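Kondell Küchentisch – Pflege der Holzplatte

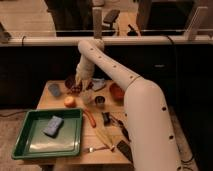 Die Tischplatte verträgt keine stehende Nässe. Zum Abwischen genügen lauwarmes Wasser und ein gut ausgedrückter Schwamm. Den Schwamm zwischendurch in einer Schale mit Rand ablegen, wie in dem grünen Kunststofftablett vorn links, nie direkt auf dem Holz.

1. Becher und Obst abräumen.
2. Platte in Richtung der Maserung wischen.
3. Mit einem trockenen Tuch nachreiben.
4. 20 Minuten offen trocknen lassen.

Hinweis: Kanten zuletzt wischen – dort zieht Wasser am schnellsten ein.

Achtung: Keine Scheuermilch verwenden.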